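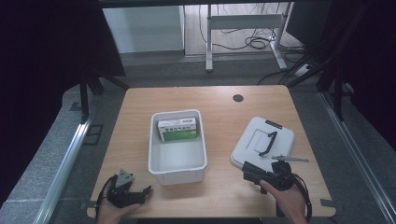
Re: Lidded bins for small cartons

> We have 38 of the white Zastport bins in the Henton store and the lids keep getting separated from them. Would the Savlow boxes be any better? They stack, but the lid is hinged and takes up shelf depth when open.

I would stay with loose lids. A hinged lid needs clearance behind the bin, and on the Henton shelving there isn't any. With a loose lid you can put it down flat beside the bin, handle up, and get both hands inside.

Two points on use. Small cartons should stand against the far inner wall with the printed label upwards — the code can then be checked without lifting anything out. And carry the bin by its rim. The lid handle is for the lid only; on ours the catch let go at 2 kg.

On separation: we number bin and lid in pairs, paint marker, inside face of both. Koutsoukos list spare lids under part 826, but check the rim profile before ordering. The older bins have a narrower roll and the new lid rocks on them.

I can't comment on stacking the Savlow type. We only tried one, empty.

Does your shelf depth figure include the back lip?

Last updated: 19th September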